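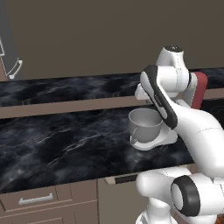
Simulated kitchen demos, relabeled after the fact – some results and a question

posted by marbletop, Monday

I've been playing with a relabeling trick on our simulated kitchen data and I'm excited enough that I want people to poke holes in it before I get carried away.

Quick background for anyone who missed my July thread. We collect demos in Vundum, our kitchen simulator, by steering the arm by hand. A demo is usually one long run where the operator does several things, and it gets one sentence as its label. Most of that sentence covers the last thing the operator did. Everything that happened on the way there is thrown in for free, and the policy learns almost nothing from it that you can call up by name later.

So I cut each run wherever the gripper changes state or comes nearly to a stop close to an object, and gave every piece its own short label. Then I trained the same policy on the cut-up set. Same size network, same training time, same 189 runs. No new demos at all!

On the cup tasks the difference is big. The old policy would go toward the cup and then sort of hover next to the rim, as if it couldn't decide which part of the sentence it was on. The new one commits. I ran 5 seeds for each and the worst relabeled seed beat the best original seed. I've never had a comparison come out that clean, so naturally I'm suspicious of it.

My question is about the cut rule. Has anyone tried cutting on contact instead of on gripper state? I can get contact straight out of the simulator, but I'd love a rule that would also work on a real arm.

reply by kettle_sim

Very cool. I tried something similar last winter with the Ronum arm model and got a gain too, a smaller one. My cuts were evenly spaced in time, which in hindsight was silly, because half the pieces started in the middle of a reach.

Which camera are you feeding it? If you only use the outside view, I'd expect the hover problem no matter how you label. The arm covers up the rim right when you need to see it.

reply by marbletop

Both, outside and wrist. The wrist view matters a lot in the last bit before contact, because it looks down between the fingers.

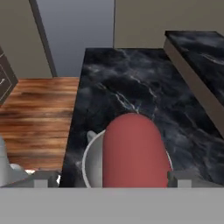 I did one seed with the wrist view removed and it was a mess, so I stopped there. The relabeled data didn't rescue it. It reached for the right thing and then closed the gripper in the wrong place. I read that as two separate problems: the labels help it choose, and the wrist view helps it finish.

reply by plain_gradient

I'm going to be the grump. I don't think you've shown that the labels did this.

When you cut a long run into pieces, you also change how often the policy sees the start of a reach and the end of a grasp. Short pieces, sampled evenly, mean the frames near contact show up far more often in training. That by itself could fix hovering. You could probably get the same result with the original labels and a sampler that favors those frames.

Also, one seed without the wrist view isn't a result. It's a hunch with a checkpoint attached.

reply by marbletop

Ouch, but fair on the one seed. I'll run more.

On the sampling point – I hadn't thought of it and I should have. I'm sampling pieces evenly, so short pieces do get more weight per frame. The control you want is cut-up runs with the old sentence pasted on every piece, right? Same cuts, same sampling, only the words change.

reply by plain_gradient

Right. If that one still hovers, I'll happily believe you.

reply by oatmilk_robotics

Jumping in on contact versus gripper state. We used contact for cutting and it was worse than I'd hoped. Anything that rests on something else is in contact all the time, so you have to filter for contact with the fingers only. And then a light brush against a rim counts the same as a real grasp. We ended up asking for contact plus low speed, and that worked about as well as your rule does.

On a real arm I'd stay with gripper state. It's already in the logs and you don't need an extra sensor.

reply by kettle_sim

Disagree a little. Gripper state misses everything you do without closing the fingers, like nudging a mug over or pushing a drawer shut. Those are some of the most useful pieces in a kitchen set! I'd keep the slow-down rule as the main one and let the gripper add cuts on top.

reply by marbletop

That's close to what I have. The slow-down rule finds pushes fine as long as the operator pauses beforehand. Some of our operators never pause. They're so smooth that a whole run comes out as 2 pieces, and I can tell who was driving from the cut count alone. A bit awkward for a method that's supposed to be about the task.

reply by le_mug_stacker

Long-time reader, first post. I work with the Le Roux dataset tools, and we had exactly this with smooth operators. What helped was setting the speed threshold per operator, as a fraction of their own typical speed. It's a tiny change to the script and the piece counts evened out a lot.

How are you writing the labels, by the way? By hand, or from templates?

reply by marbletop

Oh, I love that, I'm trying it tonight.

Templates for most of them: verb, object, and the place if the object moved. I wrote the odd ones by hand. It took an afternoon and a lot of coffee. I kept the wording boring on purpose so the policy wouldn't have to deal with six ways of saying "pick up."

reply by stovevo_fan

Boring wording is going to bite you at test time. We trained on templates in Stovevo and it was great until somebody typed "grab" instead of "pick up." Mix in a few rewordings while you're at it, it costs next to nothing.

reply by plain_gradient

One change at a time, please. If the rewordings go in now, we'll never know what the control said.

reply by marbletop

Agreed, rewordings wait.

Update, Monday late evening. The control is in, 3 seeds so far. Cut-up runs with the old sentence on every piece do better than the original policy, so plain_gradient was right that the sampling accounts for part of the gain. They still hover, though! Less often, and they usually get out of it, but it's the same behavior in the same spot next to the rim. With the new labels it's close to gone.

So my current reading is that it's some of each, and the labels are the larger share on the cup tasks. On the drawer tasks I can't separate the two at all. The curves sit right on top of each other.

reply by plain_gradient

Good control, thanks for running it so fast. I believe the cup result now. I'd say so plainly in the write-up that drawers show no difference from the labels, and put it on the first page.

reply by oatmilk_robotics

My guess on the drawers is that there's only one sensible thing to do once you're at the handle, so the words don't carry much. Try a drawer task where it could either open or close from the same starting pose.

reply by marbletop

Ooh. A half-open drawer. Setting that up now – I'll post the curves when the seeds finish, along with the per-operator threshold script if it behaves.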